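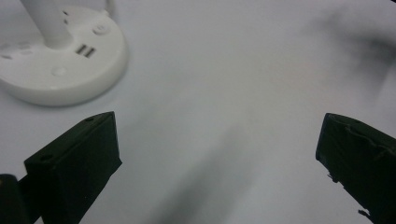 Fingers of a hand-held gripper over a white tabletop, with a round white base and its USB ports at upper left.

Arnent is a software package for robot perception and grasp planning, developed at the Sornside laboratory and first shared with outside users in April. It takes views from a gripper's own camera, works out where the free surface lies between and beyond the fingers, and hands that map along to Jumley, the planner that chooses the next move.

Pale objects on pale tables are a well-known trouble for programs of this sort – soft shadows can easily be mistaken for edges – and so Arnent keeps a separate shadow layer, which users may tune to their own lighting. The Staniforth test set, much loved by its regular users, holds 478 short recordings for checking such settings, 94 of them made on white surfaces.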